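Plalach simulation work package - minutes of technical meeting
August 2, 2023
Held by video call between the Jastbridge and Drirkia sites
Status: agreed by both sites

1. Minutes of the previous meeting

The July minutes were accepted with one correction. Under item 4, "wrist view" should read "wrist and overview views" in both places.

2. Rendered views

The current renders were shared on screen before the results were taken.

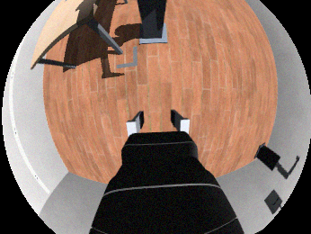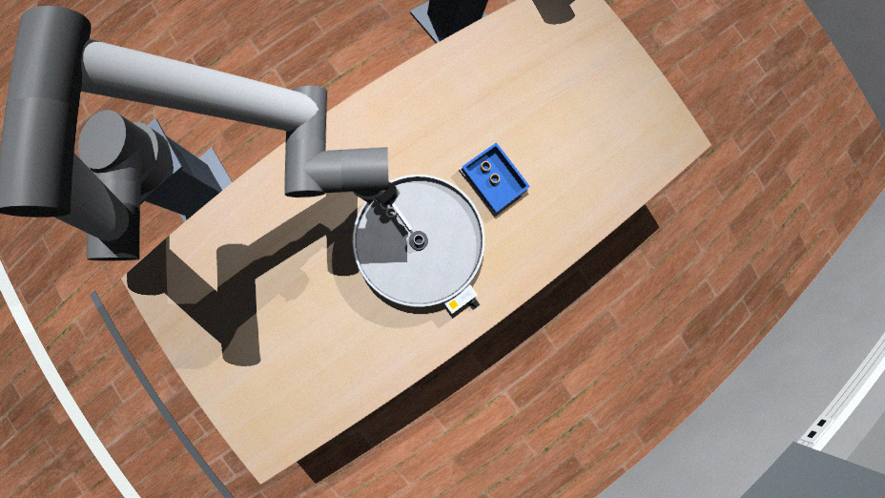 Fig. 1. Simulated cell: gripper view with open fingers (first), arm over the round tray (second).

Jastbridge reported that both views now come from the same room model, with the same plank floor and wall fittings. The wide lens model on the gripper view is kept as it stands, with the black surround left in. Drirkia asked if the surround should be cropped before training. It was agreed to leave it, as cropping would also remove parts of the walls which the policy may be using to judge where the gripper is pointing.

3. Results of the shadow test

The question carried over from July was whether cast shadows in the renders help or harm transfer to the real cell. Two policies had been trained on the same 1,110 simulated episodes. Policy A was trained with shadows switched off. Policy B was trained with shadows on and the light position drawn afresh for each episode. All other settings were held fixed, including the random seed for part placement.

Each policy was then run on the real cell at Drirkia, 18 trials per policy. The task was to take one ring-shaped part from the tray and put it in the bin. A trial was counted as a success if the part came to rest in the bin without touching the rim.

Policy A succeeded in 4 trials. Policy B succeeded in 17. Most failures under Policy A were of one kind - the gripper closed short of the part when the arm's own shadow lay over the tray. The single failure under Policy B was a part dropped during the move to the bin, and the log gives no clear cause.

Drirkia noted that the room lights were left at one setting throughout, so the result says nothing yet about changing light. Jastbridge accepted this and asked that the wording "robust to lighting" be taken out of the draft report. Agreed.

There was some discussion of whether a fixed light with shadows on would have done just as well. The test as run cannot separate the two effects. A third policy is needed, with shadows on and the light position fixed.

4. Lens distortion

Rawashdeh calibration was applied to the real gripper camera before the trials. The remaining error is largest near the edge of the lens circle and small in the middle, where the fingers close. No change is proposed to the render settings. Drirkia will repeat the calibration if the mount is disturbed.

5. Part contact

The contact model for the gripper pads is still too stiff. In simulation, a ring gripped off-centre tends to spring out, and on the real cell it turns in the fingers and stays held. Jastbridge has tried a softer setting on a short run, but render time went up and the run was stopped. To be looked at again after the third policy is trained.

6. Actions

6.1 Jastbridge to train Policy C (shadows on, light fixed) on the same episode count and seed.
6.2 Drirkia to run Policy C under the same trial rules, then repeat all three with the side light on.
6.3 Jastbridge to correct the draft Plalach report as agreed under item 3.
6.4 Drirkia to send the full log of the dropped part.
6.5 Both sites to use the same file naming for trial logs. Carried over from July.

7. Any other business

Storage on the shared drive is nearly full. Old renders made before the change of room model may be deleted once Drirkia confirms that no copies are needed.

The date of the next meeting will be set when Policy C has finished training.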